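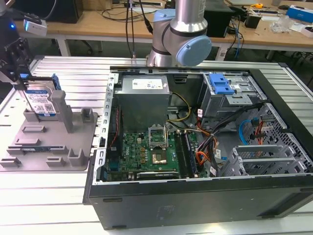

Did the robots cost anyone their job?
None of the people on the bench team were let go, but two who left last year weren't replaced, and the work of those who stayed is different from what they were hired for.

Pramila Pal runs the computer teardown line at Brillix, a refurbishing shop in Clundthorpe. She started there as a bench technician, when every desktop that came in was opened, stripped and tested by hand. We spoke in the break room during the early shift.

The first robot cell went in last February. It was set up for hard drives, which have to be pulled, logged and wiped before anything else in a machine can be resold. "Drives were the part everyone hated," Pal said. "You pull one, you scan it, you put it in the tray, you pull the next one. By the end of a shift your wrists knew about it."

The arms now move drives between the computers and the fixture trays. People still open the cases, and they still deal with whatever doesn't come out the way it should. According to Pal that happens more than the company expected.

"Cables are the big one," she said. "A drive is a block. It's always the same size. A cable is wherever the last person left it." Older office desktops are the worst, in her experience, because they have been repaired by several hands over the years and no two are tied up the same way inside.

The team had 4 weeks of training before the cell went live. Pal thought it was too short. Most of it covered safety stops and the control screen, and very little covered what to do when a grip failed halfway. They worked that out themselves and wrote it up on a sheet that is now taped next to the screen.

Theano Kalogeropoulos, 53, has been on the benches longer than anyone else on the shift. She was against the change and said so at the time. "I told them I fix computers, I don't babysit," she said. She still does not like the waiting. A jam can mean standing there while the arm backs off and resets, and she says she could have had the part out by hand in the meantime.

She does like that her shoulder has stopped hurting. She also likes the board repair work, which she now gets to for part of most days. Before, it was always put off until the drives were finished, and the drives were never finished.

Pay was the sore point. The technicians asked for a higher grade once they were expected to adjust the grippers and reload programs. It took the company until spring to agree, and the raise covers only those who passed the second course. Three people have not taken it. "They're good technicians," Pal said. "I don't think it's right that they earn less for standing at the same table."

A second line is planned for the Heltmont site, where nobody has worked with the arms yet. Pal has been asked to go over and help. She said she would tell them to bring in the bench staff before the tables are bolted down. At Clundthorpe the trays were first set too far back for the shorter technicians, and it took weeks to get them moved.

I asked Kalogeropoulos if she would go back to the old way. She thought about it for a while. "For the drives, no," she said. "For the rest, ask me when they've bought the next one."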